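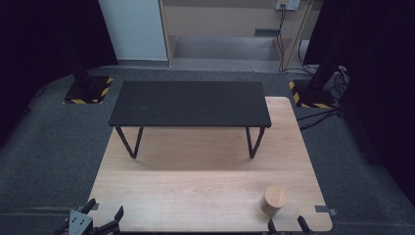 The cell with the small black table and the wooden cylinder on the board. Gripper fingers at the lower edge.

Setting up the two-gripper table cell, and keeping it in order

These are the steps I follow at Nolach when the cell must be made ready in the morning. Volker Sperling wrote the first version for the older cell in Drorkville, and I changed the parts which did not fit to ours. If you have never done it, plan 19 minutes. With practice you need 12.

You need: a soft dry cloth, a small brush, a set of hex keys, a straight steel ruler, a roll of cloth tape and the cell notebook. Leave the power off until step 4.

Step 1. The stands

Begin on the floor. Each stand must sit flat on the carpet with its full base plate. Carpet is not a hard floor, and a heavy stand sinks a little over the weeks, more on one side than on the other. Put one hand on the pole at the height of your shoulder and push lightly. The pole may bend a very small amount, but the base must not rock. If it rocks, lift the plate, turn the stand a few degrees and set it down again. Do not put folded paper under it. Paper becomes flat after one day and then you look for the fault somewhere else.

The yellow and black stripes around the base plates must stay visible. Do not store boxes on them, also not for five minutes.

Step 2. The cables

Walk once around the cell and look at every cable from the stand to its end. Where a cable crosses the carpet it should lie loose, without a twist. The extra length stays coiled at the pole and not on the floor. When you make a new coil, make it as wide as your hand or wider. A tight coil looks more clean, but we lost two camera cables in November in this way, both broken inside close to the plug.

Pull softly at each plug. If one moves, press it in until you feel it stop. Cloth tape is allowed on the carpet only, never around a plug.

Step 3. The board

The board is held by clamps, and they work loose from the many small hits during the day. Try to slide the board with two flat hands, first left and right, then to you and away from you. If it moves, tighten the clamps a quarter turn each, going from one to the other, and try again. Do not tighten one clamp fully before the others. The board will lift at the opposite corner, and the lift is too small to see but large enough to disturb the height check later.

After this, wipe the board and the black table with the dry cloth. The black top collects light dust very fast, and the dust shows on camera as small bright points. Please no glass cleaner. Flora McIver tried it one time on the wood and the shine was worse than the dust.

Put the black table on the far half of the board and the cylinder upright close to the front edge at the right. This is the start position for the first task of the day. Check that all legs of the black table touch the wood.

Step 4. The grippers

Now switch on the power and wait until the status page shows both grippers. The left one is normally later than the right one. If after one minute you see only one gripper, switch off, count to 10 and switch on again. If it is still missing, go back to step 2 and check the plugs on that side. 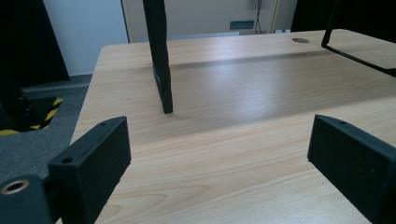 Finger alignment is the part where most people go too fast. Hold the gripper over a free place on the board or on a desk, open it completely, and look along the fingers from behind, the way its own camera does. With the fingers open and nothing between them, as in this view, compare the two inner faces. They should stand at the same angle, one a mirror of the other. I use the small round holes on top of the fingers for help: on the left finger there is one near the outer front edge and another near the far tip, and the right finger also has one near its tip. Compare the two holes near the tips. If one is clearly more forward, loosen the finger on that side, push it back against its stop, and tighten it again. Also brush the dust out of the holes while you are there.

Close the gripper slowly. The tips should meet along the whole face. Hold the ruler behind the gap, and if light comes through only at the top or only at the bottom, the finger is not seated well. Open, loosen, repeat.

Step 5. Test grip

Take the cylinder with the right gripper, lift it a few centimeters and set it down upright. Do it five times, then the same with the left. It must not turn between the fingers while it is in the air. If it turns, clean the finger faces with the dry cloth first. Only when this does not help, raise the grip force by one step on the settings page and write the new value in the notebook — with the side, please, left or right.

Regular care

Every 1,000 grips: remove the fingers, clean the seats with the brush, put the fingers back and repeat step 4. The counter is on the status page.

Every Wednesday: check the screws of the mounting plates with the hex key. Hand tight is enough. Tiago Serrano has the spare screws, and spare fingers are ordered from Trillutwood by Beatriz Carrilho. Order the fingers always as a pair. A new finger opposite to a worn one will never close correctly.

When you finish for the day, open both grippers before you switch off the power.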